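Musyoka Obura
11/24/21

4.2 Keeping the grippers honest

Most of what I learned about our litter-picking cell, which we call Rotich, I learned with a hex key in my hand. The cell has two white arms, each with a gripper, and a bin with a bag in it. We logged 274 pickups before I touched the finger pads, and by then the left gripper was closing a bit crooked. I swapped the pads, snugged up the mounting plate screws, and ran the zero routine again — 12 minutes if you don't drop a screw.

After that I settled on a habit. Every 100 pickups I stop, wipe the fingers, and check that the short cable near the wrist still has slack when the arm folds in. In March one had been rubbing for weeks and I missed it completely!

The bin needs setting up too. I fold the bag well over the rim so there's no loose plastic for the fingers to grab (Figure 3).

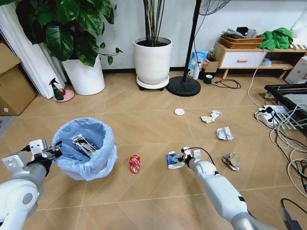

Figure 3. One gripper at the rim of the lined bin, the other holding a crumpled carton just above the floor.

I also re-teach the rim height whenever I change the bag, and I move the bin back to the same spot on the tiles — the chevron pattern makes a handy ruler. Skip that and the arm starts low, and you're back to checking screws.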